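About us

Hello, and thanks for clicking on the bit of the website most people skip! I'm Lizelle Buthelezi and I run Warunus, a small language school above a bakery. We teach evening and lunchtime classes to grown-ups, mostly people who did a language at school, forgot nearly all of it and would now like to order a meal or talk to their mother-in-law without pointing.

I started out teaching in my own kitchen. I had 5 students, one decent lamp and a set of textbooks so old that everybody in them was sending telegrams. We did Portuguese, because that was what I could teach, and we drank a frightening amount of tea. When the kitchen got too full I rented a room, and then the room next to it, and that's more or less how a school happened to me (I had been planning to go back to office work).

Erick Kombo joined a year later to teach Swahili and French. He's the organised one. If you've ever had a reply from us on the same day you wrote, that was Erick. He also runs our pronunciation hour, where you read aloud in a small group and get stopped every time a vowel goes wandering off. People dread it the first time and then book it again, so I've given up apologising for it.

We keep classes small, with no more than 11 people in a room, and we talk from the first evening. I'm not against grammar — I love grammar, I'll happily corner you about the subjunctive at the coffee machine — but I've met too many people who can fill in a verb table and then freeze when a waiter says good evening. So you'll speak badly with us for a while, and so will everyone else, and after a few weeks you'll mind it a lot less.

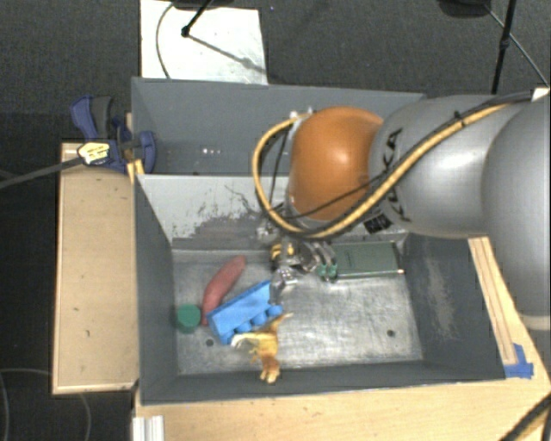 Homework is short. I ask for 20 minutes a day, and I'd much prefer you did it on the bus or while the pasta boils than saved it all up for one miserable evening. Listen to something, read a page, write me three sentences about your neighbour's cat. I do read them all, and some of those cats have had quite a year.

We also teach at workplaces. Foltix were the first firm to ask us in, and we still go there for a lunchtime beginners' French group that has been beginners for rather a long time (they know I say this). If you'd like a class where you work, tell us how many of you there are, which language you're after and whether there's a room with a door that shuts. We bring the rest.

Then there's the library, which I'm very proud of. It lives on the landing and it's called the Ivanyshyn shelf, after the student who gave us the first box of novels. There are 200 books on it now, everything from picture books to a very long Portuguese saga that I've started four times. Any student can borrow from it. Write your name in the notebook, take what you like, and please don't turn the corners down.

Every July we stop ordinary lessons and put on Zedotlow, our summer week, when you can try a language you've never touched before. You come along, learn to say hello, count a bit, sing something silly and eat a lunch that goes with it. Last time Erick talked me into trying Danish, and I've never been so bad at anything in my life. It was great fun!

If you're wondering which level you are, please don't worry about working it out yourself. Come up and have a chat with one of us, in whatever mixture of languages you can manage, and we'll find you a group. The door is the green one to the left of the bakery, and the bell needs a proper push.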